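Home | Threads | Reading Log | About

Finished Valline's The Brulleo Inheritance last night. 218 pages, 7 suspects, one of whom is dead by page 79 and remains the liveliest person in the house.

It's one of those French crime novels from the fifties where everyone eats very well and trusts no one. I have read worse. I have read much worse by the same author.

The setup: a widow gets a letter from a husband she buried in October. She does what any of us would do and hides it in the flour bin.

The inspector finds it in chapter four and spends the next nine chapters not mentioning this to anyone. I respected him less and less and could not stop turning pages.

My copy is the Kundex paperback. The blurb on the back gives away who inherits. Thank you, Kundex, you've done it again.

The Majumder translation is the one to get if you have a choice. It keeps the insults, and the insults are half the book.

There's a dinner scene near the end, all seven places set, where not one line of dialogue is about the murder and every line is about the murder. I read it twice standing up at the counter.
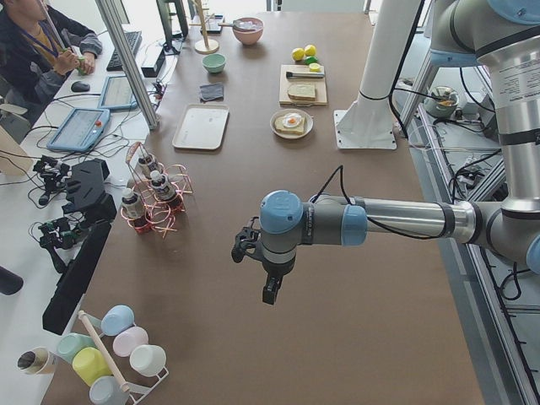 Long brown table, black gripper, nothing in its fingers.

The solution depends on a train timetable. I did not check the timetable. I'm told people do.

Anyway, four stars, one taken off for the nephew's poetry. Next up is the sequel, which runs to 609 pages, so see you in spring.

Print this thread | E-mail this thread

Recent threads
Locked rooms I would happily stay locked in
Detectives who should have retired a book ago
Valline's short stories, ranked with malice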